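To: gripper-evaluation list
Date: 15 September 2024
Subject: Re: Drawer task, comparison of finger sets

The Gotdale laboratory has completed the June series with 2 finger sets, at 52 trials each. All 104 trials used the wooden cabinet and the yellow cube, with both arms mounted at the same side of the table. 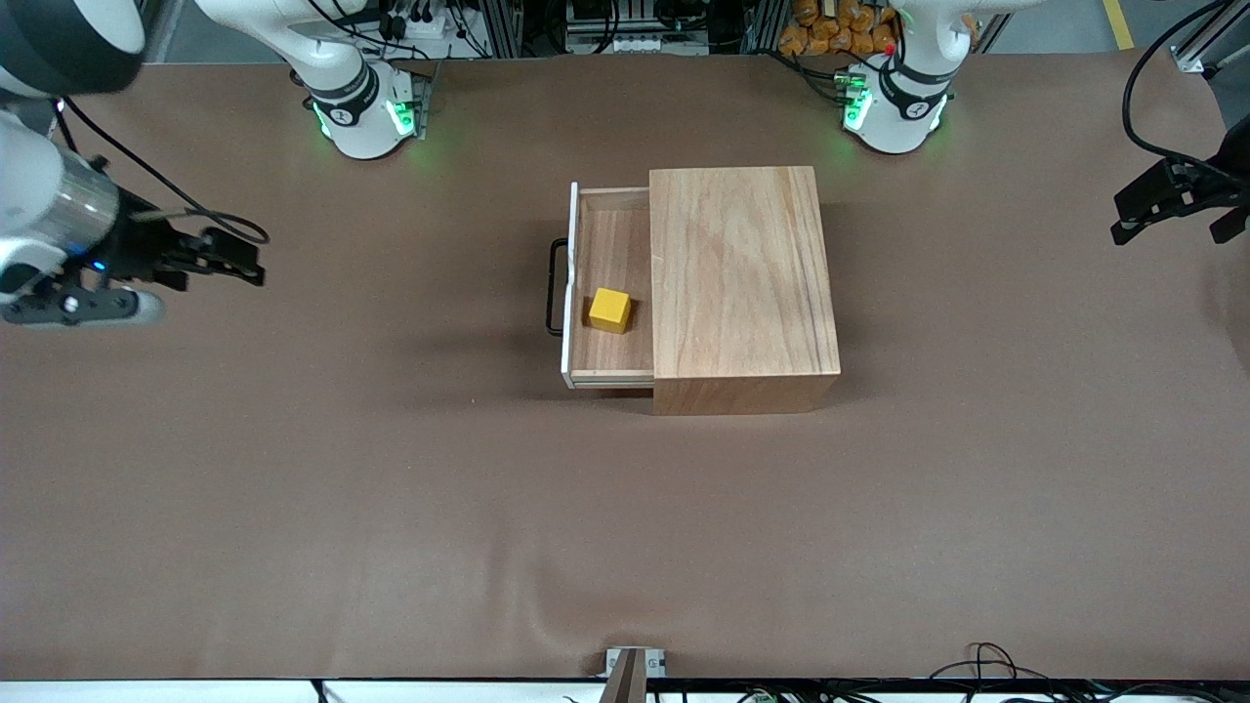
Ultstead replied that the handle approach should be scored separately from the cube pick, and asked that closing force be logged for both. The earlier message is quoted for reference.

> Sites are requested to report results per finger set.
> Controller settings are to remain unchanged within a series.

Gotdale will adopt separate scoring in the next series.

Gotdale Laboratory, Gripper Evaluation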